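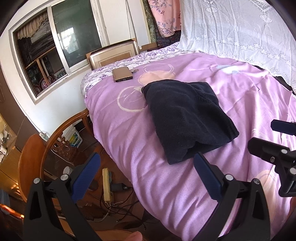
Adwoa Quartey asked at our last check-in whether folding really needed its own line in the budget, and whether families would notice the difference between a tidy sweater and one pulled straight out of a sack. It was a fair question and I have thought about it a good deal since then, so let me try to give it a proper answer in this report.

The Clorkesell Winter Clothing Fund has now passed on 100 bundles since July, against the 3,000 dollars you so kindly granted us. Of that, 12 bundles went out this past week alone, nearly all of them warm tops, and dark ones at that - navy seems to be what every household gives away! We do the folding on a bed, with a soft blanket or a sheet under the clothes, and it has been much kinder on our backs than the low table we began with.
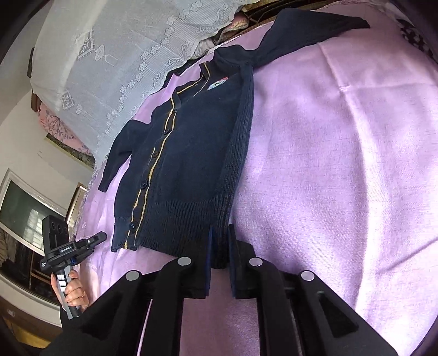 Cardigans take the longest, I must admit. Garba Bassey likes to lay each one out flat with the sleeves spread, go down the buttons and look over the cuffs and the hem before any folding starts. Clem Ruddock would sooner fold first and check later, and we have had some lively talks on the subject, but Garba's way is the one we are keeping. The 40 pieces set aside for mending are with Jean Tosh, and I hope to have them back before the next round of deliveries.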